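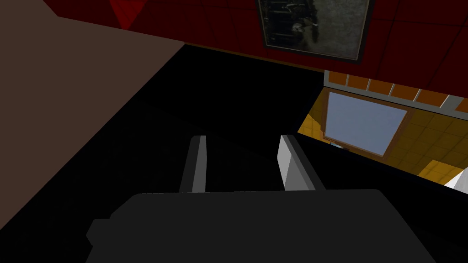 追完《Drorwood》最后一集的时候已经快凌晨两点了，我坐在沙发上愣了半天，然后马上打开电脑写这篇。太好看了！好久没有一部剧让我一边看一边给朋友发语音，发到对方把我静音。

先说背景，没看过的可以放心往下读，前半部分不剧透。故事讲一个北方小镇上的旧庄园，老主人去世，三个子女回来分家产，结果发现管家手里还有一份遗嘱。听起来很老套对吧？我第一集也这么想，差点弃了。可是从第二集晚宴那场戏开始，整部剧像换了一口气，七个人围着一张桌子，话都说得客客气气，句句带刺，我连去倒水都舍不得。

演大姐的Raquel Tavares我以前只在《Quinlan》里见过，那时候她演一个没几句台词的护士。这次完全是另一个人！她有个习惯动作，说谎之前会先摸一下耳环，前几集我没注意，二刷才发现，从头到尾一次都没漏。管家由Ashraf Helmy出演，声音低低的，念遗嘱那段我倒回去听了三遍。

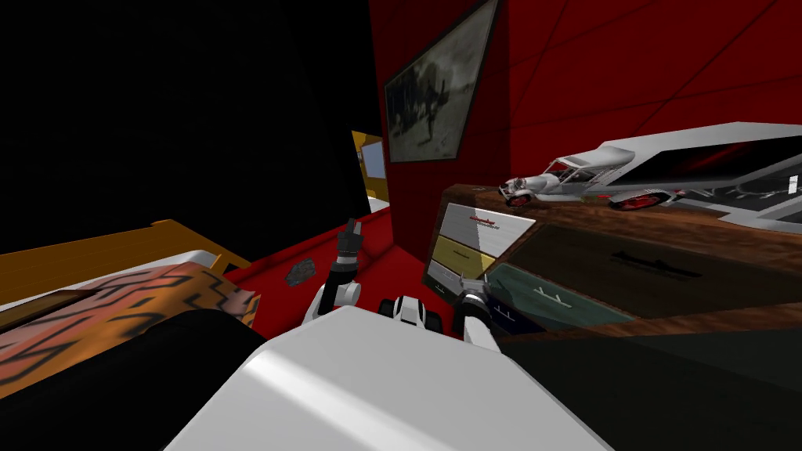 关于大结局（有剧透，没看完的快跑）

好，留下来的都是看完的了吧。

我真的没想到放火的是小弟。Nuwan Mondal演得太无辜了，每次出场都在给别人倒茶、找围巾、接电话，我一直觉得他是全剧唯一的好人，还在群里替他说了一个星期的话，现在回去翻聊天记录脸都红了。最后他站在楼梯上问大姐“你什么时候知道的”，大姐没回答，只把耳环摘下来放在扶手上。我当场叫出声，把猫吓跑了。

有人嫌中间两集拖，就是他们去Hudley找律师那段。我倒挺喜欢的，火车上那场姐妹聊天很松弛，而且二姐那件墨绿色大衣实在好看，我搜了一晚上也没找到同款，有线索的请务必留言！

音乐也要夸一下。片尾曲是Zineb Badawi唱的，去年11月先放出来的时候我没什么感觉，配上最后的雪景再听，鼻子一下就酸了。这两天通勤单曲循环，估计听了有100遍。

听说编剧Vasanthi Uddin在访谈里讲，原本写了21集的量，后来砍掉一大半。我好想看被砍掉的部分啊，尤其是母亲年轻时候的故事，现在只剩一张照片和两句对白，太可惜了。第二季还没有消息，我先在这里许个愿。

下一部打算看《Minusance》，朋友说是喜剧，正好缓一缓。看完再来写。
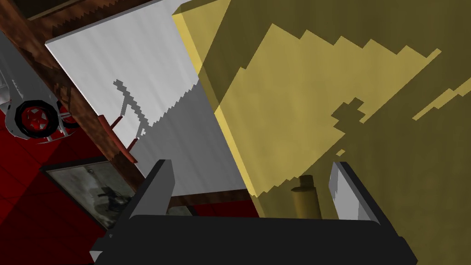 分类：追剧笔记

往期这个栏目还写过《Quinlan》的前两季，当时写得很啰嗦，翻出来看自己都想删，不过底下的留言特别有意思，有位读者把每一集的片头差别都整理出来了，强烈推荐去看看。大家如果也追完了《Drorwood》，来说说你们是第几集开始怀疑小弟的，我想知道是不是只有我一个人被骗到最后！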